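Lists > Bevgate Neighbors > Garden Talk
Prev | Next | Thread | Index

Re: Soaker hoses for the long bed 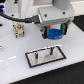
Faisal Memon wrote:
> Mine quit halfway down the row every summer. I'd keep the run short
> and feed it from the middle. Does anyone still mulch over theirs?

Hi Faisal, and hello to everybody else who has been so patient with my hose questions!

I do mulch over mine (straw, mostly, and whatever leaves I saved), and I think you're right about feeding from the middle. I split the long bed on Sunday with a plain brass tee, and now I have 3 short runs where I used to have one very long, very sulky one. The beans at the far end are perking up already, bless them. I water before breakfast, some 10 minutes a run, and a bit longer in July when the clay gets hard as a plate.

If you want my leftover hose, come by any evening after 6 and we can look at your tomatoes' troubles over iced tea.

Warmly,
Jafri Lane, the green gate

Filed under: Watering & Hoses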